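What is an embassy?

Have you ever walked past a big house in a capital city with another country's flag flying outside? That was probably an embassy, and some very interesting work goes on inside!
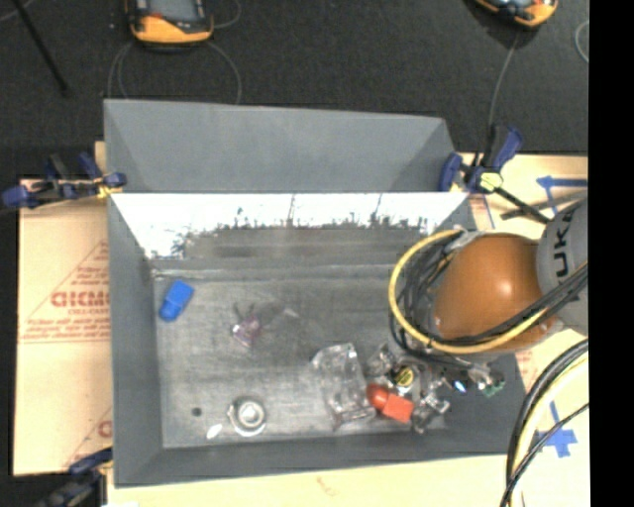
An embassy is a bit like a country's office in somebody else's country. The person in charge is called the ambassador. If your country wants to tell another country something important, the ambassador is often the one who goes and says it.

Is an embassy foreign soil?

Lots of grown-ups get this one wrong! The land under an embassy still belongs to the country it stands in. But there is a special rule: the local police can't go in unless the ambassador says yes. Nearly every country in the world has agreed to this.

What do people do all day?

All sorts! Some read the local news and write reports to send home. Some help companies buy and sell things abroad - anything from cheese to trains. Others look after travellers. Imagine you're on holiday and your passport falls in the sea (it happens!). The embassy can give you an emergency one so you can get home.

Our reader Katia Morelli, aged 9, asked whether ambassadors have to speak lots of languages. Good question, Katia! Many of them do, and some go back to school for months to learn a new one before they move. They also find out about local manners, like how to greet people and when to take your shoes off.

What about consulates?

A consulate is like an embassy's little brother or sister. A country usually has just one embassy in another country, in the capital, but it can have several consulates in other big cities.

Try it yourself

Make up a country! Draw its flag, then write a letter of 48 words from your ambassador to a friend's country, asking to be friends. Be very polite - ambassadors nearly always are. Then swap letters and write back.

Words by Gareth Ellwood
Page last changed: 5/10/18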